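How to Set Up a Round-Robin Bracket for a Small Cornhole Tournament

A round-robin guarantees every team the same number of games before elimination play begins. The steps below cover pool play and seeding for a one-day event with limited courts.

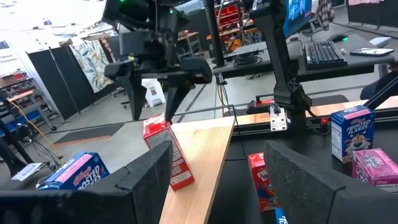 Last updated: Tuesday, July 31, 2018

Before you start

Close registration before you draw pools. You need the final team list, the number of courts and the time the venue closes. The Kandik league closes its list the night before.

Step 1. Divide teams into pools

Pools of four or five work best. A pool of four plays six games in three rounds. A pool of five plays ten games in five rounds, with one team sitting out each round.

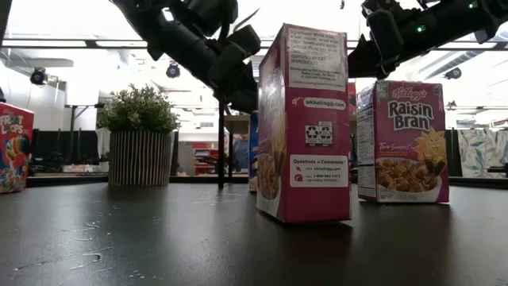
If the numbers do not divide evenly, use one larger pool and give it the first court to open.

Step 2. Write the game order

For a pool of four, number the teams and use this order:

Round 1: 1 v 4, 2 v 3
Round 2: 1 v 3, 4 v 2
Round 3: 1 v 2, 3 v 4

Post one copy at each court. Scores go on the sheet, initialed by both teams, before the next game begins.
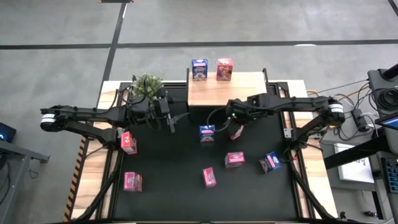

Two cereal boxes on a raised shelf, with a potted plant to the left.

Step 3. Rank the pools

Rank by wins. Break ties in this order:

Head-to-head result
Point difference in all pool games
Points scored
Coin toss

With three or more teams tied, skip head-to-head and go to point difference. Cap the difference per game at a fixed number, announced before play.

Step 4. Seed the bracket

Pool winners take the top seeds, ordered by record and then by point difference. Runners-up follow. Where possible, keep teams from the same pool on opposite sides of the bracket.

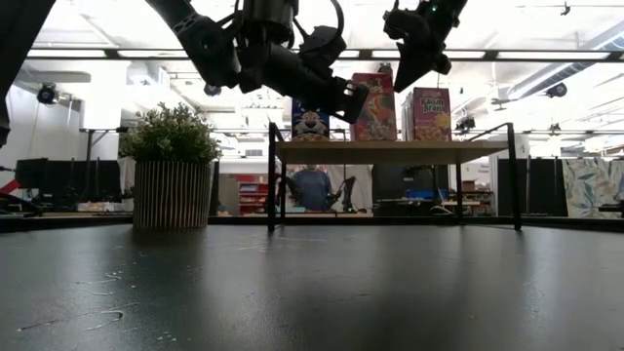 By Nuria Robles

Check the seeding against the signed sheets before posting it. Once the first bracket game has started, pool scores are final.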